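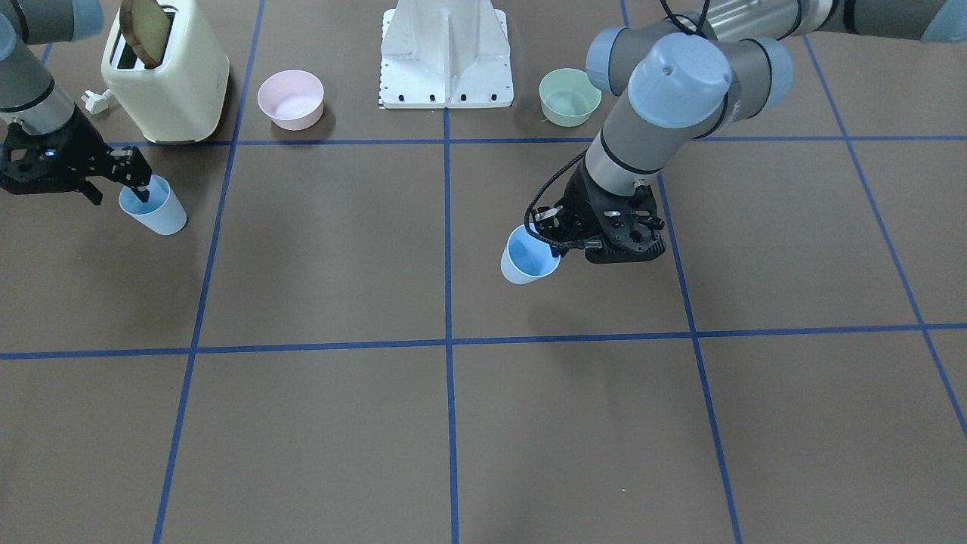 Friday, September 25, 2026
By Kinga Vincze

The most neglected part of a two-arm cell is the cable between the last big joint and the gripper. Integrators spend days on calibration and minutes on cable routing, and the maintenance log then records the difference. My position is that the loop at the wrist should be treated as a wear part, with a length, a bend radius and a replacement date written down before the cell runs its first cycle. The black cable here follows the forearm and swings out in a loose arc beside the gripper. An arc like that is slack the wrist can use when it tilts a cup by the rim. It is also slack that can catch on a finger, on the other arm, or on anything left standing at the back of the surface. Both facts belong in the setup sheet.

The usual objection is that a tidy cable is a good cable. Vitalii Harasym, who kept the Camberg cells running for years, used to strap everything flat to the tube and call it done. On a single arm with a fixed tool orientation I have no quarrel with him. On two arms sharing one surface, a flat-strapped cable has to stretch somewhere, and it stretches at the connector. We changed connectors at Camberg every 300 hours. After we gave the wrist 60 mm more cable and moved the last strap back behind the joint, the interval went to 600 – no other change was made to the cell.
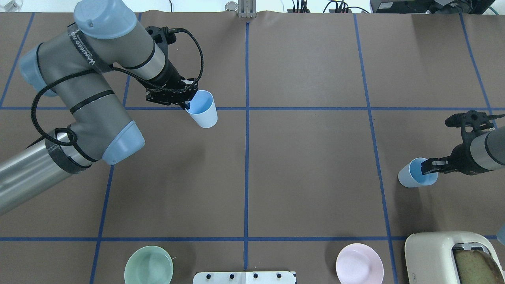
Left arm with the cable looped past the elbow and up to the wrist; right arm holding a cup on its side.

Straps deserve the same attention. Tape is acceptable for finding a route. It should not be used to hold one for a year, as the adhesive creeps and the cable creeps with it. Put a strap on each rigid segment, leave the joints free, and mark the cable at each strap with a paint pen. If the mark has moved at the weekly check, the route is wrong and tightening the strap will not correct it.

The second neglected item is the floor grid. Blue tape lines are cheap and quick to replace, and I would keep them even where the vision system makes no use of them. A technician who has just refitted a gripper can send the arm to a crossing and see an offset by eye. Abenezer Ambaye wants them replaced with engraved plates. Plates are more accurate and I would still vote against them: covering gets scuffed and creased, it gets swapped, and tape can be laid again in the same hour.

None of this takes much time. The full cable check at Gernulside fits on one page, and the last one I signed was at 3975 hours, with the original wrist cable on the right arm and the second on the left. The left arm does more of the tilting, so its cable is due first. I have asked for the spare to be cut to length and kept in the cell cabinet.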